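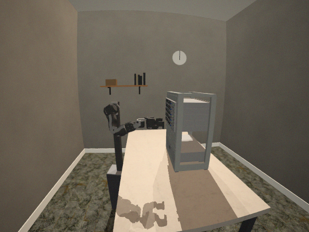 Questions people keep asking me about the rack arm

I'm Hậu Tô, I run the rack bench at Grimari, and I've been answering these in the hallway since April. Now I can just send you a link!

Is it taking anyone's job?
No one on the bench has left. What changed is the mix. I used to spend most of a shift plugging and unplugging test leads, and now I spend it reading fault logs and fixing what the arm flags. Some people like that better. Võ misses the plugging (he finds it relaxing) so he still does the odd rack by hand.

How many ports are we talking about?
A full order from Vondell is 3,752 ports. By hand, I was good for maybe two racks before my wrist started complaining.

Did my pay grade change?
If you finished the Skornia training, yes, you moved up a step on the next pay run. If yours didn't show up, come see me and bring your certificate.

How long is the training?
90 minutes in the classroom, then you shadow someone on the bench until you both feel OK about it. We practice in the simulator first, so go ahead and crash it in there. I certainly did.

Can I stop the arm if something looks off?
Yes, please! Anybody can hit stop, trained or not, and you won't get a talking-to for it. Just leave the rack where it is and write down which row it was on.

Is it faster than us?
On one rack, not really. Võ can beat it if he's had coffee. It doesn't slow down after lunch though, and that's where the difference comes from.

Does it record me?
It logs its own moves and the port results. There's no name on any of it, and your supervisor doesn't get a score for you. I asked about this one twice before I signed up.

What if I don't want to work with it?
Tell me. We still have hand work on the small orders - anything under 100 ports skips the arm completely - and I'd much prefer to swap the rota than have you miserable.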